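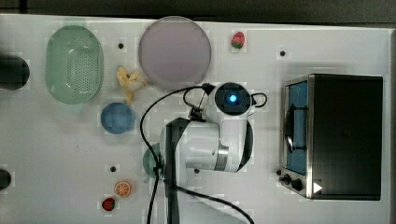 Colander, plate and peeled banana on the white table, Brirkthorpe open day.

Visit to the Brirkthorpe open day, April
Report for the Mansour parents' co-op newsletter, by Lucie Lemieux

Szymon Czerwiński and I drove over in the morning. It is 85 kilometres from our end and we were there before the doors opened. Parking is behind the building, on gravel. Admission was $2 for adults and the tea was included.

We went because the play kitchen in our own centre needs replacing. Most of the food was bought in one go, it has been chewed, and the pretend stove lost its door last winter. The people at Talerero had told us by email that there would be a table of kitchen things we could look at closely. There are nine rooms open on the ground floor. We looked into all of them but spent most of the visit in the one with the kitchen table, at the end of the corridor past the coat racks.

The table

The top is plain white with a few small black holes in it. I would not have picked white for children, but it made the colours easy to tell apart. The green colander is an oval one in plastic, with rows of small holes. It is a good size next to the play food, and a child could wash a whole lunch in it. Beside it is a round plate in a pale pinkish colour. I liked that plate. Ours are all primary red and the children fight over the one blue one.

The banana is shown partly peeled, with the yellow flaps spread out and the pale inside showing. Szymon thought a banana that can't be closed up again would get boring. I thought the opposite, as the children at our place peel everything anyway. There is a strawberry with a green top as well, small enough that we would keep it away from the under-threes.

There is also a black toaster oven with a stainless steel front, two knobs and a handle that runs the length of the glass door. The inside looks blue through the glass. We have never had a toaster oven in our kitchen corner and it would suit the space better than another stove. I measured the spot before we left home and we have 38 centimetres between the window and the shelf, so whatever we choose has to be narrow.

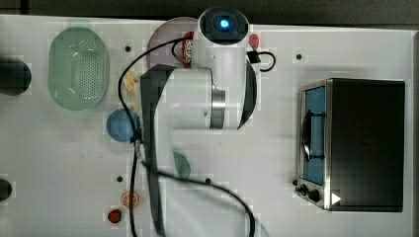 Pots, cups and the rest of the food

Things were moved about on the table during the day, so it was worth going back after lunch. By then we had a proper look at the black cooking pot, with a green plastic spatula laid across it. The spatula has a slotted head. Szymon's view is that one decent pot is worth more than a boxed set of small ones, and I agree. Our boxed set is down to lids.

The green mug has a handle big enough to get hold of. The blue one near it is plainer. I wrote down "mugs, more than one colour" and underlined it.

For food there is an orange slice with the segments and the pith marked, and a small red tomato. I would want more vegetables if we were buying for our room. Talerero's order sheet has peas in a pod and a leek, though neither was out on the table that I saw. 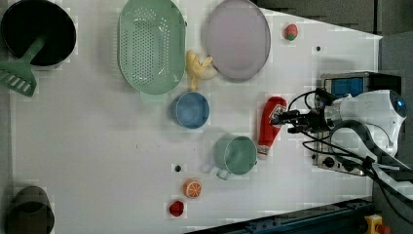 Photo: Szymon Czerwiński

The ketchup bottle was what I had gone to see, after reading the order sheet. We stopped keeping empty real bottles in the kitchen corner when one turned out to be less empty than we thought. The one at Brirkthorpe is soft, a red plush with a fuzzy surface, and the label is embroidered, with a green stitched border, a round red tomato on a vine, HEINZ and TOMATO KETCHUP in black letters and 1869 in red.
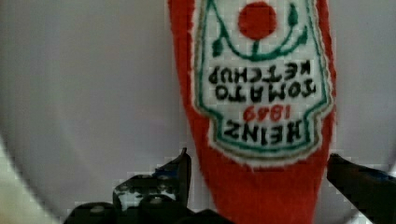
My concern with stitched labels is the wash. We put all the soft toys through on the first of the month and anything glued is ruined by spring. The woman at the Talerero desk suggested a pillowcase and a cool cycle, and air drying. She did not have care tags to hand out but said she would mail some.

Other rooms

Hateo had shelving and floor mats. The mats are thick and join at the edges, and they come in grey or a sort of oatmeal. No prices were posted. The book room was crowded and we gave up on it.

For the next meeting

I would like us to talk about an oval colander, one large pot, mugs in mixed colours and a soft ketchup bottle. The toaster oven depends on the width. Szymon has the order sheet and will bring it along with the Hateo leaflet.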